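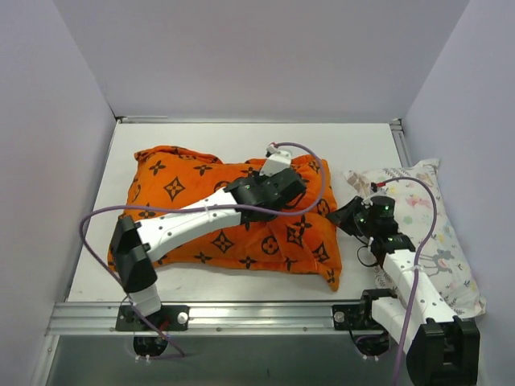

5.2 Public demonstration at Arnitley

The trials in Section 5.1 were run by people who had worked on the Kerska controller and knew its habits. To see how the system holds up in front of an audience, we moved one cell from the Gulyás Laboratory to the Skindell building in Arnitley for the open day on Aug 23, 2021. The controller was the same build used in Section 5.1. It had been trained on 1000 teleoperated episodes of bedding manipulation recorded between January and the start of the summer, and no data from the new site were added before the visit.

Cell layout. Both arms are mounted on a grooved aluminum rail along the front edge of a white tabletop. Plain lavender-gray walls stand behind the work surface and on both sides of it. The walls keep visitors' clothing out of the background of the side views, which had been a source of false cloth detections in our earlier hallway tests. Visitors stood behind the front rail at a taped line outside the reach of either arm. Each arm's cable leaves the wrist in a large loop and is tied along the forearm. We left these loops longer than in the lab setup, as the cover task calls for more wrist rotation than the rigid-object tasks in Section 4.

Materials. The main items were a plain white pillow and an orange cover with a black print. A second pillow, white with pastel flowers and small cartoon animals, was placed at the right edge of the table as a distractor. It overhangs the table edge, and the controller had to leave it where it was. We chose the printed orange cover for its contrast with the white pillow and the tabletop. The print was not present in the training set, where all covers were a single color.

Procedure. The day was divided into 20-minute slots. At the start of each slot an operator placed the items on the table and gave a short spoken introduction. A visitor was then invited to change the starting state of the cover by crumpling, folding or turning it. No instructions were given on how far to go. The operator checked that nothing was hooked on a gripper and started the controller. A run ended when the cover was on the pillow, when the time limit was reached, or when the operator pressed stop. Once a run had started, visitors were not allowed to reach into the cell.

Figure 6. The demonstration cell with the orange cover bunched over one end of the plain white pillow. The distractor pillow is at right.

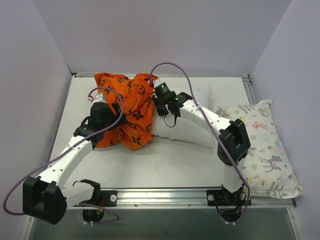

The hardest starting states were those in which the opening of the cover lay underneath the bundle. The controller has no explicit model of the opening. It pulls at visible edges until a hem comes into view, and with a tightly bunched cover this can take several attempts. The right arm tended to hold back during this phase and moved in only after the left arm had lifted part of the fabric. We saw the same division of work in the lab, and we attribute it to the training data, in which most operators led with the left hand.

We recorded 27 runs. They are left out of the success rates in Table 2, as the starting states were set by visitors and cannot be compared with the fixed states used there. Runs stopped by the operator were nearly all stopped for the same cause, a gripper closing on both the pillow and the cover and then lifting the two together. The controller does not release in this case, and the fault did not clear without help.

Contact with the distractor pillow was more common than in the lab. The arm reaching across the table brushed it with the elbow while the gripper was well clear, and the collision margin in the planner covers only the wrist and the gripper. A margin for the elbow joint has been added to the current build and is used in all trials from Section 6 onward.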